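Chapter 6
Reading Aloud

Most writers read their work to an audience before they feel ready to. A first reading is usually short, often in a library or the back of a bookshop, and it asks for skills that writing alone doesn't teach. This chapter covers choosing a passage, marking it up, and timing it.

Shirin Asadi gave her first reading from the novel Lurnow to 30 people in October. She had picked the opening chapter, 4000 words long, and had to stop halfway. For her next reading she chose a single scene of 579 words, in which two sisters clean out their mother's kitchen. It held together without any introduction.

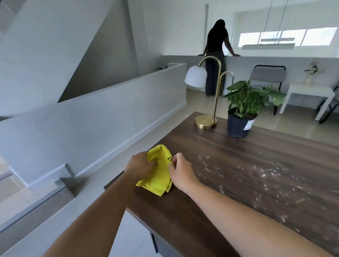 6.1 Choosing a Passage

Look for a scene with few characters and a clear place to stop. Dialogue between two people works well. Dialogue among five doesn't, unless you are good at voices. Avoid passages that depend on an earlier plot turn.

Firouzeh Rahimi, whose story collection Ollside is discussed in Chapter 8, cuts her pages for reading. She removes most speech tags and any paragraph of background.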